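What I Want to Buy When I Buy a Robot Arm

There is a sentence in the brochure of the Grident which I have read maybe too many times. It says that the arm is "ready for your home on the first day." My English teacher long ago told us that an adjective is a promise, and I still read advertisements in this way. Ready is a strong word. I would like to write what I think about it after one season of living with this machine, and also what I think about the service plan that comes with it, which in my opinion is the real product.

First I explain how I came to have it. Primau, the company that sells the Grident, has a rental program for people who are curious but not rich. You pay every month, the arm comes in two boxes, and after 16 weeks you decide if you keep it or send it back. The full price is almost 3,000 dollars, without the stand. I teach accounting at an evening school in Plelport and I don't have 3,000 dollars for a curiosity, so I took the rental in September and told my husband it was for my work. This was not completely true, but I did use some of the numbers in class.

I should say that I am not an engineer. I can follow a manual if it is written with care, and I can use a screwdriver. I think this makes me the kind of customer Primau is speaking to, because the brochure has no formulas in it and many pictures of kitchens.

The setup took one evening and part of the next. The manual has a good chapter about fixing the stand and a very poor chapter about the software. In the good chapter every step has a drawing, and the drawing shows the part from the same side as you see it when you are kneeling on the floor. Somebody thought about the person kneeling. In the software chapter I found three different names for the same button. I wrote them on a piece of tape and put the tape on my computer, and it is still there.

After this begins what the company calls "teaching." You show the arm a job by guiding it yourself, again and again, and the system learns from your examples. The jobs are small: pick up an object, put it down at another place, turn it, push it to the side. For one job the manual recommends 18 examples. I gave it 18 for moving a cup, and it moved the cup. I was very happy that night. I called my sister and she listened to me for a long time, longer than the subject deserved.

In the following days I moved the lamp to another side of the room, and the arm did not move the cup anymore. It went to a place near the cup, and closed, and opened, and came back, like a person who enters a room and forgets why. I put the lamp back and it worked again. I wrote to the support and they answered politely that lighting is "part of the task." I have thought a lot about this answer. In one sense it is correct and I even respect it. But in the brochure there is no sentence which says that the lamp is part of the task. A family moves its lamps. The sun also moves, and no customer can write to the support about that.

So my first opinion is this: a machine like the Grident is not ready on the first day, and the company should not say so. It can become useful in a given room, for a given person, after patient work, and I don't find anything shameful in that. A piano is the same. Nobody who sells pianos says that it will play on the first day, and still people buy them and are glad. Primau could say "after some weeks, it will do four or five small things well in your kitchen." I would have rented it with that sentence too. Maybe I would have rented it with more trust.

My second opinion is about the service plan. It has two levels. With the cheap one, you can teach the arm whatever you want, but you are alone. With the expensive one, you send your examples to the company and their people look at them and send you back an improved version of the job. I took the cheap one for the first half of the rental and the expensive one for the second half, so I can compare.

The expensive level is better, and I say this without pleasure. The cup job came back from them and it worked with the lamp on both sides. They had also asked me for more examples, on different surfaces and with different things standing near each other, and they explained which ones. They wanted hard objects and soft ones. They wanted shiny surfaces, because a reflection can look like an object to the machine. This was the most useful page I received from the company in the whole rental, and it was an attachment to an email. It should be chapter one of the manual. If a cheap-level customer had this page, I believe she could do half of the work by herself, and maybe this is the reason why she doesn't get it. I hope I am wrong about the reason.

Here I must speak about the money, because it is my profession. With the expensive level, my 16 weeks cost me 1,312 dollars, everything included, also the return shipping. I made a table of this for my students and asked them what the family receives in exchange. One of them said "experience," and the class laughed, but I gave him a good mark. When the same family buys a dishwasher, they get clean dishes from the first week and they don't pay a person far away to improve the dishwasher. With the arm, you pay for a thing and then you pay again to make the thing do what was in the advertisement. In accounting we have to decide if such a cost is part of the purchase or part of the use. I say it is part of the purchase, and it should be printed next to the price in letters of the same size.

Some friends think I am too severe. They say it is a young industry, and the first customers always pay for the others. I understand this argument, but I notice it is always made by people who have not paid. And the first customers of other things at least knew that they were first. The brochure of the Grident speaks to me as if I were number one million.

I want to be fair and say what I liked. The arm is quiet. It stops when you touch it, every time, and I tested this much more than was necessary. The movement is slow and you can drink your tea next to it without worry. In the last weeks I taught it to take small things and bring them to the side of the table where I sit, and I became fond of those evenings. I put out whatever was in the house, a can of soda, a snack bar, a sponge for the dishes, and I tried to guess which one would give it trouble. The can I had expected to be difficult and it was not. The sponge was the one that taught me something. It is soft and it has a curved shape, so the place where you take it matters, and I had never once in my life thought about where I take a sponge.
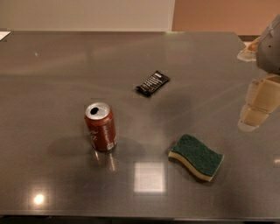

Sachiko Morikawa thinks I give the company too much credit even here. I had sent her this essay before finishing it, and she answered that an arm which needs an evening with a sponge belongs in a school, and that a person who rents it for the kitchen has simply been sold the wrong thing. In her opinion the honest version of the Grident is a teaching kit: the same hardware, a better manual, a lower price, and no kitchens in the brochure. She wrote also that she would buy that kit tomorrow for her own classroom, and that she would never have the present one in her house, even for free, because of the space it takes.

I agree with the part about the manual and I am not sure about the rest. If we say that the machine is only for schools, then the companies have no reason to make it good for homes, and I would like somebody to make it good for homes. My mother has weak hands. For her, a machine that brings a small thing across a table would not be a curiosity at all. When I rented the Grident I was thinking about her a little, although I did not tell this to my husband either. I would not give it to her today. She would move the lamp, and then she would believe that she had broken it.

There is one other service I looked at, from a smaller company, Matsuda. I did not rent their arm and can't judge it, I only read the contract. But the contract had a page with the title "What it will not do in the first month," and the page was full. It mentioned the light, it mentioned dark and shiny tables, it mentioned pets. It gave the full cost of the year in one line. I read it standing up in the kitchen with my coat on, and I thought that if Primau had given me such a page I would have nothing to complain about in this essay, with the same arm and the same 18 examples and the same lamp.

The boxes are in the hallway now. I have until the end of the week to decide, and the form for the return asks for one reason only, from a list. The list has "too expensive," "not enough space," "technical problem" and "other." I will choose "other," and in the small field I will write that I would like to rent it again when the brochure has been corrected.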